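I spent a morning teaching a robot to fold a coat (sort of)

Posted Dec 4, 2024 by Loukia Manolakis
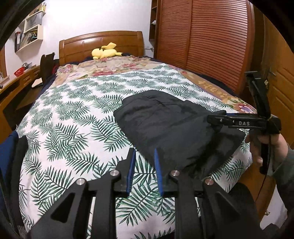 Two hand-held grippers and a dark folded garment, in a bedroom in Garesness.

So I have now folded laundry for science, and my forearms would like a word with whoever invented the puffy jacket.

A little background for those of you who missed my last post. There's a small outfit up in Plendthorpe called Skunent, five people and a lot of cables, and they want household robots to get better at the boring stuff. Beds, coats, towels, the mountain on the chair. Their way of doing it is to skip most of the programming and have people show the task by hand, over and over, with a pair of grippers you hold like oversized tongs. The gripper has fingers like the ones the robot will have, so whatever you manage with it is (in theory!) something the robot could manage too.

They'd put a notice up at the library in March asking for people with ordinary homes and ordinary clutter. I stuck my name down, forgot all about it, and then a few weeks ago I got a call from Stelios Lambrakis, who runs their home sessions. Would I like to come along to one before they did my place? Yes I would, I said, and could I write it up for the site? He said fine as long as I did some folding too. Fair enough.

The house belongs to Domenica Wieser, over on the Garesness side of the river, and she had cleared exactly nothing. That was the instruction. Leave the room how it is. There was a Pikachu lying on his side on the pillows the entire time I was in there and I got quite attached to him. The bed had a duvet with green palm and fern leaves all over it, which I would have bought on the spot if I'd seen it in a shop, and the folding happened right on top of that.

I asked Stelios if all that pattern wouldn't confuse the thing. He said that was a good reason to have it. If the robot only ever sees clothes being folded on a clean white table, it'll be hopeless the minute it meets a real bedroom, and most of us don't keep a clean white table for folding. I certainly don't. I fold on the couch with the dog on one end of it.

Now, the grippers. They look heavy and they aren't, much, but your hands know about it after an hour. Each one opens into a wide V and closes when you squeeze. What gets you is that you lose nearly everything your fingers normally do for you. I can't tell you how often I pinched at a sleeve and came up with a tiny bit of nothing. With your own hand you'd feel the fabric slide and you'd grab again without thinking. Through the gripper you have to look, and go slow, and really commit.

A T-shirt is easy enough. I had T-shirts down after maybe half an hour and was feeling very pleased with myself. Towels, a joy. Then Stelios brought out the puffy stuff and I was a beginner all over again. You fold one side in and the air has to go somewhere, so the other side pops up and looks at you. The trick, which Domenica worked out long before I did, is to hold one corner down with one gripper while you tidy with the other. Press, wait, let it sigh, then move. I was always moving too soon.

"You're folding like you're late for a bus," Stelios told me. I was folding like I wanted my lunch.

Every go gets kept or thrown out. If you drop the sleeve and pick it up again and carry on, that's usually kept, and I was surprised by that. He explained that the robot needs to see somebody recover from a mess as well as doing it perfectly. What they throw out is when you cheat. Cheating is when you put a gripper down and use your actual hand, and I did it four times on one coat without noticing! It's so automatic. There's a wrinkle, you smooth it. Try not smoothing a wrinkle. I dare you.

They need a lot of these. The home sessions had brought in 1019 usable folds when I visited, and 275 of those were coats and jackets, which Stelios would like to push up to 458 before the winter break. I added a few. I'm not going to tell you how few.

What happens afterward is the part I understand least, so I rang Kastriot Radonjić, who does the training side back at the Skunent workshop, and asked him to talk to me like I was nine. The short version: all the folds go in together, and the computer learns what the hands tended to do next whenever things looked a certain way. Corner sticking up, press it. Sleeve hanging out, bring it in. Then they load that onto a pair of arms on a bench and see what it does with a coat it hasn't met before.

And how does it do? Towels, pretty well, he said. Shirts, okay on a good day. Coats, he laughed for a bit. The arms have got as far as bringing both sleeves in and then they tend to stop and hover, like someone who's walked into the kitchen and can't remember why. He thinks more examples will help with that and he also thinks the examples need to be slower, so I suppose that bus comment was heading my way from two directions.

He did tell me about the other way they've tried, where you sit in the workshop and drive the arms by remote control. You get to feel what the robot is up against, but it takes ages and you have to bring the coat to the robot. With the hand-held ones you throw the kit in a bag and go to somebody's house. For the fiddly finishing work they still use the remote setup, and I've been promised a turn. I'm told people get seasick. We'll see.

I asked Domenica if she minded having her bedroom in a robot's education. She said she'd thought about it, and she'd asked for the bits with family photos to be left out, and they'd agreed to that in writing before anybody came through the door. After that she didn't mind at all. Her real hope is that it learns fitted sheets. Stelios went a bit pale at that. Fitted sheets are on the list for next year, apparently, near the bottom.

My place is booked for after the holidays. I've been told not to tidy up for it, and my sister says that's the first instruction I've ever been likely to follow. If you live in Plendthorpe, Garesness or out toward Wysocka and you'd like a session at yours, Skunent is still looking for homes, and they especially want small bedrooms and anybody with a lot of knitwear. It takes a morning. They pay a flat 300 for the visit and they bring their own pastries. The library desk has the forms.

Wear something with loose sleeves, and stretch your hands first!

Comments (5)

Markos Mitsotakis-Vlachou
I did one of these in the fall and mine was all socks. Socks!! Pairing them is fine, turning the tops over with those grippers took me the best part of an hour to get right. Good write-up, Loukia. My thumbs remember.

palmgrove_jo
Does anyone know where the duvet cover is from? Asking for me.

R. in Wysocka
Do they need the house empty while they do it? We have two kids and a grandfather and there isn't a quiet room to be had.

Loukia Manolakis
@R. in Wysocka I asked, and no, people can be home, they just need the one room for the morning. Call first and tell them about the kids. @palmgrove_jo I'll ask Domenica!

tinkerer58
Interesting that they keep the fumbles. I used to set up arms in a packing plant and we taught them by dragging them through the motion one point at a time. If the box was an inch off, the whole thing went wrong and you started over. Would love to see the bench arms try a coat, hovering and all. Any chance of an open day?

More from the neighborhood

Wysocka footbridge closed again for painting
Library forms desk moves upstairs
What I learned from a week without my dishwasher
Garesness winter coat swap: what to bring
Skunent wants your ordinary clutter

Contact the site | Send us a story | © 2024 Plendthorpe Neighbors | Back to top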